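# Give Me a Tray With Sides

June 2017

I have come around to the view that most small work should be done in a tray. I mean any work with parts that can roll off: a clock, a fishing reel, a drawer lock, a string of beads.
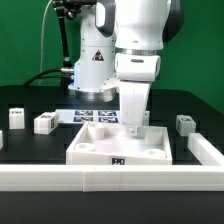
For a long time I worked on bare tabletops like most people do. I bought bigger tables. I bought a magnetic strip and a set of jars with labels. None of that did as much good as a low wall running all the way around the job.

The change came in May, when I took apart a Wemari sewing machine that had stopped feeding. There are two springs in the tension unit on that model, and one of them went off the back of the table on the first evening. I found it 18 days later inside a shoe. By then I had already ordered the replacement from Jinard, who charge more for postage than they do for the spring. I did the second half of the repair in a shallow tray from the kitchen and lost nothing.

People who sell workshop goods mostly want to sell you a surface. The Trollow catalog I get in the mail has 1,482 items in it this year. I went through it with a pencil and marked page after page of mats, bench tops, coatings and clamps. Plain trays got half a page near the back, next to the dustpans. I think that has it the wrong way around. A good surface matters when you are cutting or gluing. For the rest of it, the edge is what you want.

The walls should be low. A deep box keeps parts in very well, but you end up working with your wrists bent over the rim, and after an hour you will take the job out of the box and put it on the table, where it was going to fall off in the first place. I like a wall I can rest the side of my hand on.

Color is worth some thought too. I prefer white. Small screws show up on it, and so does dirt, so I know when to wipe it out. The objection is glare. Under a strong lamp a glossy white floor throws the light back at you, and a bright screw can get lost in the shine. I move the lamp. Other people use gray and I have no quarrel with them. Black I would keep for the table underneath, where it makes the tray easy to see and hides the scratches.

Then there is the question of what goes inside. The Ruangrit trays come with dividers, and I have pulled the dividers out of both of mine. Fixed compartments decide for you how many kinds of parts you have and how big they are. They also make corners, and a washer that gets flat into a corner takes a fingernail and some patience to lift.

Posts are another matter. I have seen trays fitted with upright posts, and for repeat work I think they make sense. A post holds one thing in one place and leaves the floor around it clear. If it is hollow at the top you can stand a pin or a shaft in it. Posts of different heights bother some people, who want everything level, but parts are not all one height, and I don't see why the things that hold them should be.

A label on the outside wall is a good habit. I put mine low on the front, where my thumb doesn't rub it off. Inside the tray a label just collects oil.

I will admit the drawbacks. A tray takes up room on a shelf. It can be knocked over, and then you have lost every part at once instead of one. I did that with the insides of a door closer and spent the rest of the evening on my knees. And there are jobs too long for any tray I own, like curtain rods, where you just have to be careful.

Still, I added up what I spent last year on springs, clips, screws and small gears that I had owned already and dropped. It came to 471 dollars, counting the postage. My two trays cost me less than lunch. I keep one on the bench and one under the sink, and the one under the sink gets used more - mostly for faucets.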